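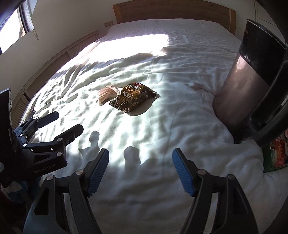

Search this site Enter keywords Go

Leave the Bed Unmade

My mother smoothed every bed in the house before breakfast, and I did the same until I was well past thirty. I have stopped, and I think more people should. A duvet with creases in it is a duvet somebody slept under. Pulling it flat does nothing for the person who slept there and takes up the part of the morning when the sun is on the bed.

White bedding is the usual argument against me. It shows everything, people say, so it has to be kept neat. I would say white is the color that needs it least. When the light comes in from the side, the folds are the best thing in the room. A plain wooden headboard and a white wall don't ask for anything more.

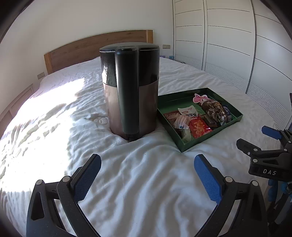
The other rule I have dropped is the one about food in the bedroom. Sarla Kandpal, who rented me my first room in Katard, kept a card on the back of the door that said NO EATING ON BED. She charged 57 rupees for a stained sheet. I paid it twice and thought it was fair, but I went on eating there, because the room had a bed and one stool.

A tray with low sides solves most of it. Put the packets on the tray, open them over the tray, and the crumbs have somewhere to land. Biscuits and small wrapped things are fine. I draw the line at soup.

The kettle is where my friend Brijesh Nigam and I disagree. He says a kettle belongs on a hard surface at all times, full or empty. I agree with him about a full one. A mattress gives when you move, and hot water does not forgive that. Fill it and boil it on a table, and pour it there too. An empty kettle can sit wherever you like while you decide what you want to drink.

Guests get a made bed at my place – I am not trying to convert anyone overnight. The rest of the time the duvet stays how I left it.

Recent posts
Two pillows are enough
What the Dubey guesthouse gets right
Against the bedside lamp
Washing a duvet at home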